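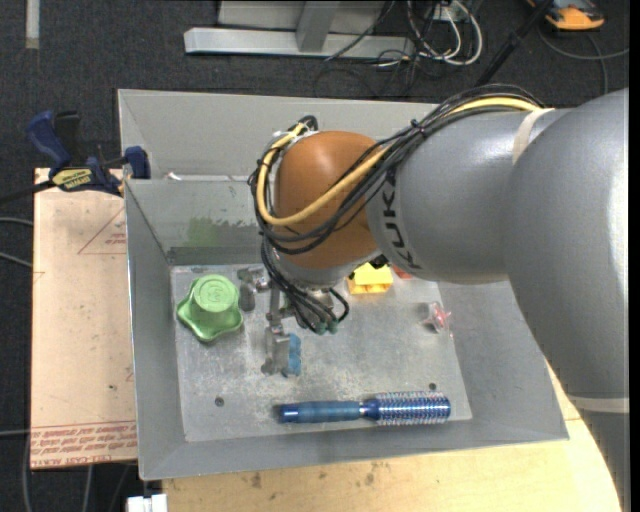

# Re: [Swai-users] 索引再構築後に全角英数の検索が漏れる件

Nygård さん、各位

追試の結果を報告します。結論から書くと、索引の破損ではなく、正規化の設定が登録側と検索側で食い違っているのが原因です。

> Ronja Nygård wrote:
>
> Swai を 4 系から 8 系に上げ、Skomberg の文書群で索引を全件再構築しました。登録件数は 1508 件で、更新前と一致しています。
> ところが、型番を半角で検索すると 749 件しか返りません。更新前は同じ検索式で全件が返っていました。
> 全角で入力すると残りの文書が出てくるようです。索引が壊れているのでしょうか。それとも辞書の問題でしょうか。

手元に Narkstead という名前で検証環境を作り、同じ検索式を流しました。件数は Nygård さんの報告と一致します。辞書を外しても結果は変わらないため、形態素解析は関係ありません。

## 原因

4 系では、全角英数を半角に揃える処理が登録時と検索時の両方で暗黙に有効でした。8 系ではこの処理が `normalize` という項目に分離され、`index` と `query` の各節で個別に指定する形になっています。4 系の設定ファイルをそのまま読み込ませると、`query` 側だけに既定値の `nfkc` が補われ、`index` 側は `none` として扱われます。

その結果、原文が全角の文書は全角のまま索引に入り、検索語は半角に変換されてから照合されます。全角で入力すると出てくるという点だけは、この説明と合いません。Nygård さんの環境では管理画面から検索していないでしょうか。管理画面の検索窓は `raw=true` が付くため、検索語の正規化を通りません。

## 対処

設定ファイルに次を追記してください。

```
[index]
normalize = nfkc

[query]
normalize = nfkc
```

その後の手順は以下のとおりです。

1. 登録用プロセスを停止する。
2. `swai-index --drop` で既存の索引を削除する。差分更新では既登録の文書に正規化が適用されません。
3. `swai-index --full` を実行する。
4. `swai-stat --terms` の出力に全角英数の語が残っていないことを確認する。

`nfkc` は丸数字や単位記号も分解します。「㎜」は「mm」、「①」は「1」になるので、これらを区別して検索する運用の場合は `width` を指定してください。`width` は英数字と片仮名の字幅だけを揃えます。ただし半角片仮名の濁点は結合されないため、「ガ」と「ガ」は別の語として扱われます。Skomberg の文書に半角片仮名がどの程度含まれるかは把握していません。

検証環境では、`nfkc` で再構築したあと半角・全角のどちらの入力でも 1508 件が返りました。`width` は小さな文書集合でしか試していません。

## 未解決の点

ハイライト表示の位置が、正規化後の文字数を基準に計算されています。「㎜」のように文字数が変わる箇所があると、それ以降の強調範囲が後ろにずれます。検索結果そのものには影響しません。Staron のフロントエンド経由でも同じ症状が出るので、Swai 本体の問題と見ています。再現手順をまとめて別スレッドに投稿します。

Nygård さんには、`swai-stat --config` の出力のうち `index` 節と `query` 節を貼っていただけると助かります。管理画面以外から全角で検索した場合の件数も、併せてお知らせください。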